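Visit to the Altonby robotics club, November

Members were received at 16 Dollent Street by Hậu Vương, who leads the student project known as Nellia. The class builds simulated kitchens in which a software arm practices clearing up. Babatunde Danladi outlined the term's work -- 200 trial runs to date, 89 of them completed without a fault.

Students then opened the sink exercise on the main screen.

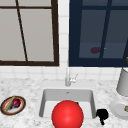
*Simulated sink area, with plates on either side of the basin.*

The visit closed with questions on grading.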